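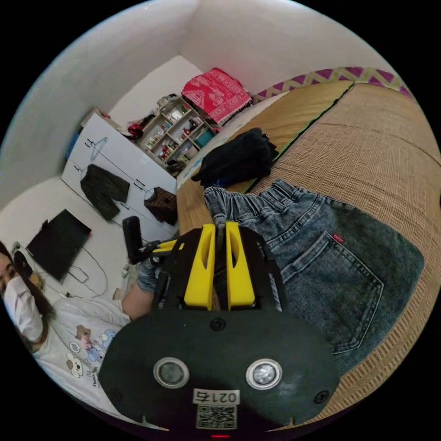

plirnstead_k
Opening post
Grasp point on trousers, hand-held demos. We are collecting folding demonstrations with the two-finger hand-held gripper and I want to settle the labeling rule before the next batch. Our sheet says "grasp at waistband." With jeans I start where the belt loops are, fingertips pressed into the waistband, back pocket facing up. The denim gathers there and the pinch goes through several thicknesses. Replay on the arm gives me 119 clean lifts out of 222. T-shirts on the same arm do much better. Is the grasp point wrong, or the replay?

skarent
Reply
Replay, probably. What is your latency between the gripper width signal and the pose? If the width lags, the arm starts lifting before the fingers have closed. Thin cotton forgives that and denim doesn't.

plirnstead_k
Reply
Measured in February, 15 ms after correction. I don't think it explains over 100 misses.

Pokari42
Reply
I disagree with skarent. Belt loops are a bad target. A person feels the loop slide between the fingers and corrects without noticing. That correction ends up in the trajectory, and the policy copies the motion with no idea what it was for. Grasp the plain part of the waistband between two loops and hold still for a moment before lifting.

skarent
Reply
If you remove every correction from the demos, the policy never learns to recover. I would keep them and add more.

Pokari42
Reply
Recoveries, yes, but tagged as recoveries. Mixed in with the normal grasps they are noise.

mac_an_tsaoi
Reply
Has anyone here tried this by remote control instead? We do trousers with a leader arm and the operator sees only the wrist camera. Slower by a factor of 2, but the demo can't contain anything the arm is unable to do. With the hand-held tool people twist the wrist past the joint limits all the time.

plirnstead_k
Reply
Tried it for a week. Operators hated it, and floor-level work on a mat was out of reach for our leader setup. I do filter for joint limits – few episodes are dropped.

mac_an_tsaoi
Reply
Check the filter with the real base position. Ours passed everything until we entered the correct table height.

plirnstead_k
Reply
Base height in the config is from the old stand. Rerunning the filter tonight, then a batch with the grasp between loops. I will post both numbers separately.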